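Quick one on cleaning a woven basket before it goes back on the shelf. Mine's the banded sort, tan and grey with a dark base, handle each side. Same method for any wicker really.

You'll need:

- soft brush (old toothbrush is fine)
- Dronditz soap flakes, 2 teaspoons
- bowl of warm water, cloth
- hoover with the small nozzle

## Dust first

1. Empty it. Turn upside down, tap the base 5 times over newspaper.
2. Hoover inside, low suction. Start in the middle of the floor and follow the spiral out, crumbs sit in the dark strands and you wont see them.
3. Stand it on something raised and check the rim and both handles for snapped ends. Snip, don't pull.
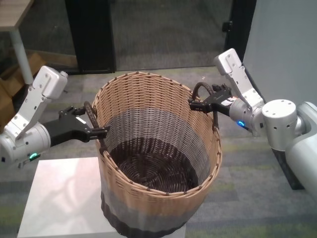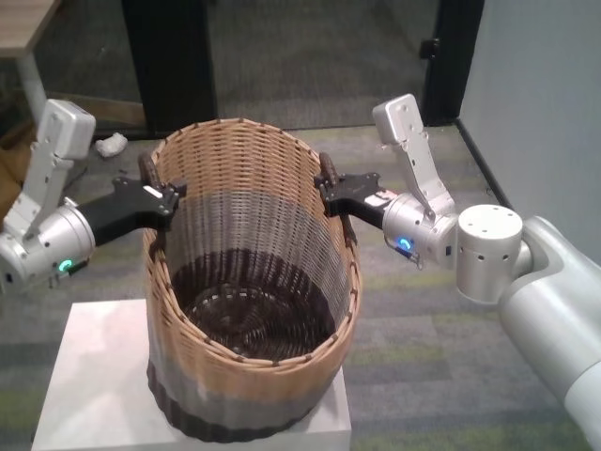

## Then wash

4. Flakes in the water, swish. Cloth damp, not dripping. Wipe along the weave, light bands before dark ones incase any colour comes off.
5. Toothbrush round the stitching at the rim. Gently.
6. Clean cloth, plain water, go over it again.
7. Dry in the shade for 9 hours. No radiators, wicker goes brittle.

Handles still grubby? Repeat step 4 on those only. Lift with both hands when you put it back.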